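October, morning. Clearing the sole forms off the yellow shelves

Started at 7 with the shelving unit along the left side of the room. The glossy black sole forms have been living there since the Huderon order and the shelf is wanted for Mondal samples, so they need to go in with the rest of the stock for room 401. Tall forms first, then the ones lying on their sides.

Used the white plastic bin for the move. It was already full of cartons, and I didn't want to repack those, so the forms go on top or against the side. Put a flattened carton down on the carpet under the bin before loading. The last time we slid a bin across bare carpet it caught and tipped, and we lost a Tirkach form with a chipped toe.

Left the clear film where it was for now. It can be used again to wrap the forms if there is enough of it.

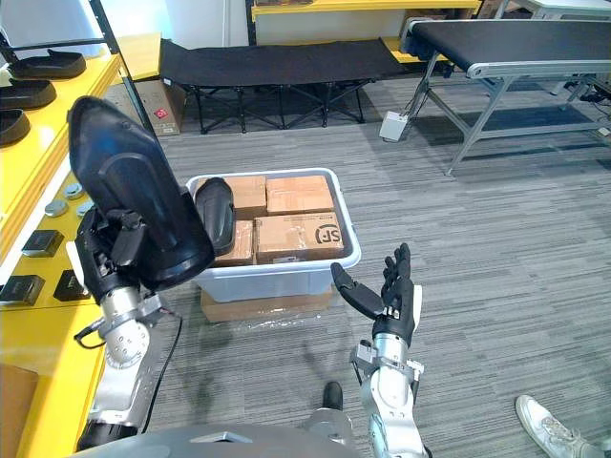 The cartons stay taped shut until the labels have been checked against the Hondmont list. Two lines on that list have the same part number and I can't tell from the outside which is which. If they have to be opened, cut along the seam and keep the flaps, as we are short of cartons that size.

Notes on handling the forms:

Hold them low, by the base. The curved part is smooth and hard to get a grip on, and it marks easily.

Stand them upright against the rim of the bin if there is a carton behind to lean on. Don't stack them in the bin on their sides - the gloss rubs off where they touch, same as it did on the first Huderon set.

Nothing goes on the lower yellow panel, and keep cardboard away from the knobs.

The folding cot by the far wall can stay where it is until the shelf is finished. After that I want the wall clear for the second rack, which needs 100 cm of width.

Still to do: wipe down the upper shelves, write new shelf labels for Mondal, ask whether the Hondmont list has been corrected. Will pick this up again at 2.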